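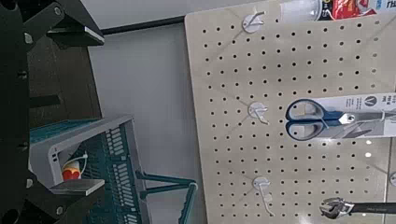

Jan 10, 2020 - glue tests, cont.

Batch 3 of the hide glue. Soaked overnight, heated slow in the double pot. Smells awful, Branwen opened both windows and then we all froze. Thinner than batch 2, runs off the brush. Left it on the heat another hour, better.

Glued up the oak offcuts, end to side, numbered in pencil on the back. PLEASE don't wipe the pencil off, Boris. Clamps stay on til tomorrow.

Pulled the old samples in the meantime. Sample 64 let go at 484 N, clean along the joint, no wood torn at all. Starved I think - too much clamp pressure. Sample 65 held to 827 N and took a big splinter with it. Same glue, same board, so it's down to how hard we squeeze. Need to write down turns of the screw from now on, "snug" means something different to evry one of us.

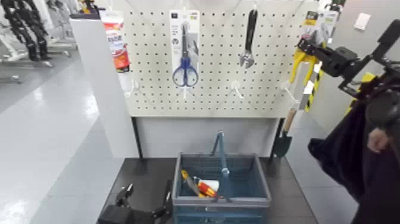 Jelínek granules are nearly gone. Lukian to ask Wureck what they want for a bigger bag, delivery in February is fine. The Pokow stuff went moldy in the jar again, threw it out.

To do
- unclamp, label, leave a week before pulling
- new brush, the old one sheds
- Hanna wants two spare joints for the damp box
- clean the pot!! cold glue is set hard around the rim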